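Toy blocks on a maple board - oil it or leave it?

Forum > Home & Making > Wood and Small Toys
20 Nov 2021

tansy_and_twine
Quick one, typing on my lunch. Got a maple board I want to use as a play board for little blocks. Heart, star, cube, cylinders, that sort of thing. Board is bare as far as I can tell. Do I oil it, wax it or leave it alone?? Blocks slide about a bit and I don't want it worse. Also it's joined planks not one slab, will the seams open up over winter? House gets very dry once the heating's on, January especially.

gatepost
Leave it. Bare maple is lovely. Every time someone oils a board for kids it ends up tacky for a fortnight and covered in biscuit.

mrs_offcut
Disagree with gatepost sorry. Bare maple goes grey and grubby where hands go. One thin coat, wipe it all off, leave overnight, another thin coat. Tacky means you put too much on. Do BOTH faces or it'll cup.

gatepost
Mine's been bare for years. Not grey.

mrs_offcut
Do your lot eat jam near it

gatepost
...fair

fergus rennie
Seams: don't worry. If the glue's good the seams will stay shut, it's the whole board that moves, and it moves across the planks. Just dont screw it down tight to anything. I did that with a Ponlow table top, split right along the grain first winter. Slotted holes next time.

On sliding, depends what the blocks are like underneath. Smooth ones skate on oiled wood and on bare wood too. Textured ones grip better.
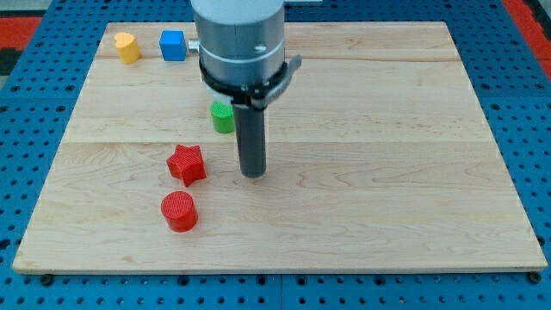 My red star and the red cylinder have a crosshatch pattern on top and I'd always pick those for a little one, easier to get hold of. The yellow heart is the awkward one, it's up on its edge and a heart is never going to be a steady shape is it. Blue cube no bother at all. Green cylinder fine as long as it's on its end.

tansy_and_twine
Oh that's nearly exactly what I've got in mind!! Love the pale grain. Is yours oiled?

fergus rennie
No, not by me anyway. Been meaning to. Pale is the thing though, colours show up so well on it. Oil will yellow it a touch, so if you want it to stay that pale use a clear wax instead.

pippin29
Hijacking slightly, where are people getting the heart and star shapes? Can only find sets of cubes. Makton used to do a mixed bag, seems to be gone from the shop.

mrs_offcut
Trovier had hearts last time I looked. Check the size, some are tiny. Not for under 3s whatever the bag says.

gatepost
Or make them. Heart is two drill holes and a saw cut.

mrs_offcut
And an hour of sanding the dip

gatepost
Well yes. Wrap the paper round a pencil.

pippin29
I do not own a saw lol

tansy_and_twine
Right so: clear wax, thin, both faces, no screws. What about the front edge, it's a thin strip a bit darker than the rest. Same treatment?

fergus rennie
Same. Just knock the sharp corner off first with fine paper, couple of strokes, go along it not across. Mine's got a darker edge as well, doesn't bother me.

mrs_offcut
I'd still say oil. Wax marks if anyone puts a wet cup on it. But your board

gatepost
Still say leave it

tansy_and_twine
Going with wax, will do the underside first in case I make a mess of it. Wunderlich tin in the cupboard, it says clear, hope it is. Will report back when its dry. Ta all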